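Workshop > Teaching by hand > Hand-held grippers

Genon Pair, left and right

We made the Genon for people who would sooner show a robot a job than write it all out, and goodness, there are plenty of you! Take one gripper in each hand, stand at the sink (or the bench, or wherever the job happens to be) and do the task at your own pace.
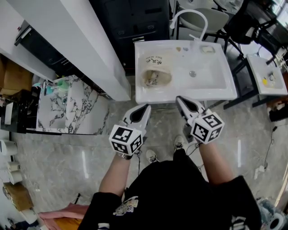
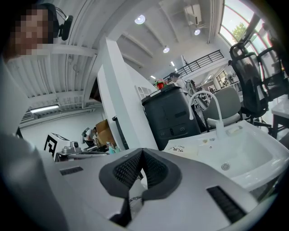

Posted January 18, 2020 by the Flultirine shop desk

Washbasin jobs are a lovely place to begin, with a tap to reach round and a bag or a bar of soap to practise on. Each set has 2 grippers and 8 spare finger pads, and Clisia, our recording program, will hold 2,084 takes before it wants clearing out. Please allow 58 minutes for the first charge. The longer Gethin handles follow in March.

Filed under: Showing by hand, Pairs and sets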